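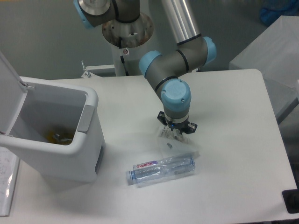

Figure 1. Six-axis arm with light blue joint caps over a white tabletop.

4.2 Reporting of head impacts in amateur rugby

Clubs in the Dilldale league are asked to file a form each time a player leaves the field after a blow to the head. The form is one page long and has been in use for 18 seasons. In that time it has picked up four new boxes, two of which ask for the same thing. We collected every form we could find, and some we had been told did not exist, for a total of 493.

The first problem was the word "blow." Coaches at Cabrera took it to mean any contact above the shoulders. Coaches at Diretside took it to mean contact after which the player could not name the opposing team, a standard that several of their healthy players might also have failed. Cabrera therefore looks like the most dangerous club in the league, and Diretside looks like a rest home. We do not believe either picture.

The second problem was timing. The form should be filled in before the players go home. Umali (Virgilio Umali, in his earlier study of the same league) noted that a large share were completed in January, when clubs renew their insurance and memory improves. Our own reading agrees with his. Many of the January forms are in one handwriting and one color of ink, and give the weather as "fine" for matches played in the worst part of the fall.

We tried to correct for this by asking the players directly. A short survey went out to 3000 current and former members, and almost 2000 replied, a better rate than we deserved given the length of question six. Players were asked whether they had ever stayed on the field after a knock that left them dizzy or confused. Most of those who said yes also said they had told no one at the time. The usual reason was that the team had no substitutes left. The next most common was that the coach had seen it happen and said nothing, which the player took as medical advice.

Borkisico, the only club with a trained first aider at every match, filed more forms per player than any club except Cabrera. It would be easy to read this as a bad record. We think it more likely that a person whose job is to look for injuries will find some. Rates by club are therefore left out of the main results and given only in the appendix, where we ask that they not be used to settle arguments. The league's copy of the data was last updated on 10/15/26, and forms received after that are not included.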